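July 12, 2018
By Dorothy Haslam

Writing this up on the train with one bar of signal, so forgive the state of it. Open day at the Cuseo lab in Blackburn, the one I'd had on the calendar since January. Doors at 9, tea in paper cups, name badges with no pins left. Ours got stuck on with tape.

Quick background for anyone who didn't come. Cuseo does arms for kitchens and canteens, the clearing and sorting end of things. They share the building with Plundberg, who make the trolleys. You go past the Plundberg side first and it smells of rubber. Nice people, very loud compressor. We got ten minutes there and I would have liked more, the caster test rig especially. Next time.

Sign in took ages. They wanted shoe sizes for the overshoes and then had only large. Safety talk was short: stay behind the line, don't lean on anything, if somebody shouts stop then stop. Fine.

Then through to the big room. White tile floor, cables all over it, so watch your feet. Tables with green cloth on them. The dish demo is what most of us had come for. The idea is plain enough. Put out a mess of plastic dishes, any colors, any way up, and have the arm deal with them. Bowls are harder than plates, our guide said, or harder in a different way. A plate lies flat and you can't get under it. A bowl rolls. And once a bowl is tipped up on its side the arm has to keep hold of the thing while it decides what it wants to do next.

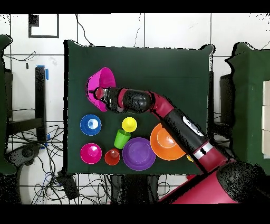
What they told us about it

Took notes as fast as I could, some of it is probably wrong. The guide was good, talked at normal speed, didn't mind being interrupted.

The cloth matters more than I'd have guessed. Bare tabletop and the dishes skate. On cloth they drag a bit, and that gives the arm something to push against. They went through a few kinds before settling on this one. Green was what the shop had.

They log every attempt. The running total when we were there was 3,489, written on a whiteboard in the corridor with the last digit rubbed out and redone so many times it's gone gray. I asked if that was good ones or all of them. All of them. Good answer, I thought, plenty of places would have given me the other number.

The plastic dishes are cheap picnic stuff. Somebody asked about china. Not yet, was the answer, and a bit of a laugh. Glass is a whole other problem, the cameras have trouble with it.

Speed. It is slow. If you've only seen the sped-up clips online then be ready for that. A man behind me from the Ulley group timed one move on his watch and looked pretty let down. I didn't mind. You can see what it's going for, and you find yourself leaning over (behind the line) trying to help. My neck still hurts.

The rim is where it all happens. They don't go for the middle of a bowl, they go for the edge, one finger just inside, close in. Too far over and you're poking at the bottom. Too far out and you're scraping cloth. I had always pictured a big hand closing round the whole dish, like we would, so teh finger thing was new to me.

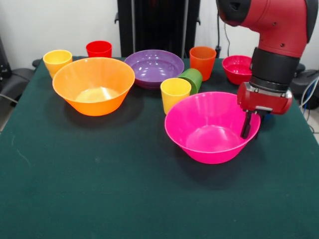 I asked how it tells a cup that's standing from one that's lying down. Mostly from the shape of the opening, is what I wrote, then something about shadows that I can't read now. Shadows confuse it anyway. They'd like better lights and have asked for them.

Cups roll away more than bowls do. If one goes on the floor a person picks it up, there's no plan for a robot to do that part. Somebody asked when it would be in a real canteen and got 2 years, said in a way that could mean anything.

Lunch was sandwiches in the corridor, egg or cheese, egg went first. Got talking with the Ulley people, who are thinking of an arm for their school kitchen. Their worry is noise and cleaning. Mine too. The arm itself is quieter than I expected, more of a hum. Cleaning I never got a straight answer on. There's a cover you can buy, price not given.

Last bit was a talk upstairs with slides, too warm, I drifted. Main point I got down was that the small stuff eats the time, cables and cloths and batteries in mice, and the clever part is a few afternoons. Might be me paraphrasing.

Practical stuff if you're going to the next one. Parking is bad, 3 visitor spaces and Plundberg had trolleys in one. Come by train, it's an easy walk, uphill going. Flat shoes. Bring your own pen. Bring a sweater for the big room, then take it off for the talk. They'll take groups if you email ahead but it has to be through the front office, not the guide.

I have the handout and will scan it when I'm home, page two came out smudged but you can read most of it. If anyone else got a clean one pleas bring it to the next meeting.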